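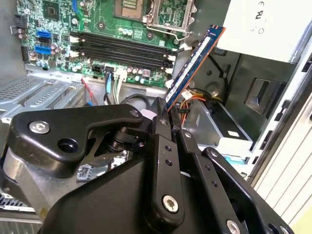 Frequently Asked Questions: The Sanomside Psalm Course

Last updated November 14, 2024

What is the course?

It is a guided reading of the Book of Psalms, from the first psalm to the last, done in small groups over 41 weeks. You read a few psalms at home each week, then meet with your group to talk and pray through one of them. There are no tests and no grades.

When does it start?

The next course starts in April. Registration closes when the groups are full.

Do I have to be a Christian to take part?

No. The course is run by a Christian house and the meetings open and close with prayer, but you are not asked to join in or to say what you believe. Jewish readers have taken the course, and so have people with no religion. We do ask that everyone treat the text as something other people in the room pray with.

I have never read the Bible. Will I be lost?

Probably at times in the first month. The Psalms mention places and events that are told elsewhere, such as the crossing of the sea or the reign of David. The course book gives short notes on these. If you want to prepare, read Exodus and the two books of Samuel. You can also start cold and look things up as you go.

Which translation do you use?

Bring the one you have. We like to have more than one in the room, as the differences often start the conversation. Paraphrases are fine for reading at home, but please have a standard translation with you at meetings. The group leader reads from the translation printed in the course book.

Why do the psalm numbers in my Bible not match the ones in the schedule?

Your Bible may follow the Greek numbering, which older Catholic and Orthodox Bibles use. The schedule follows the Hebrew numbering. For most of the book the Greek number is one lower, so "The Lord is my shepherd" is Psalm 23 in the schedule and Psalm 22 in your Bible. There is a conversion table in the back of the course book. Verse numbers can also be off by one when a Bible counts the heading as a verse.

How big are the groups?

Each group has 8 members and a leader. We do not go above that number. If someone drops out in the first month we offer the place to the waiting list. After that the group stays as it is.

How long is a meeting?

An hour and a half. The psalm is read aloud twice, by two different people, with silence after each reading. Discussion takes up most of the time that is left. The last ten minutes are quiet prayer or quiet sitting, whichever you prefer.

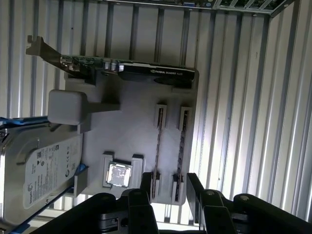
Computer parts in a molded tray, with an NVIDIA Quadro K620 card along the upper edge.

How much reading is there at home?

Fifteen to twenty minutes a day is enough. Some weeks are short. Psalm 119 is spread over several weeks, with one or two of its sections assigned at a time. Please read the assigned psalms aloud at least once, even if you are alone.

What about the violent psalms?

We read them. Psalm 137 and Psalm 109 are both on the schedule and neither is shortened. Some members find these the hardest meetings of the course. Leaders do not explain the hard verses away, and you may say plainly that you cannot pray them. If you would like to sit out a particular week, tell your leader. No reason is needed.

Do I need to know Hebrew?

No. The notes discuss a handful of Hebrew words, spelled out in English letters. Those who do read Hebrew are asked to keep their comments short enough for the rest of the group to follow.

Who wrote the course book?

Zihan Wei wrote the notes and put together the schedule, after leading psalm groups at Sanomside for a number of years. The book runs to 300 pages and includes the full text of every psalm, the notes, and blank pages for your own.

Can I buy the book without joining a group?

Yes. It is sold at the front desk at Sanomside and by mail. The notes assume a group, but the schedule works for one person.

Is there a retreat?

There are 2 retreat days during the course, both held at Hevalholm. They are optional and are kept in silence until the evening meal. Lunch is provided. Hevalholm has no elevator, and the chapel is up one flight of stairs. If stairs are a problem, let us know when you register and we will hold the prayers in the downstairs reading room.

Are the psalms sung?

Read, for the most part. On the retreat days some are sung to simple chant tones from the Söderlund psalter. You can pick the tones up by listening, and copies are handed out at the door.

What if I miss a meeting?

Keep up with the reading and come the next week. Meetings are not recorded. If you expect to miss more than a month, please talk to your leader first.

Are things said in the group kept private?

Yes. Members agree at the first meeting not to repeat what others have said.

How do I register?

Fill out the paper form at the front desk or ask for one by mail. List the evenings you can come, in order of preference. You will hear from the leader of your group before the first meeting.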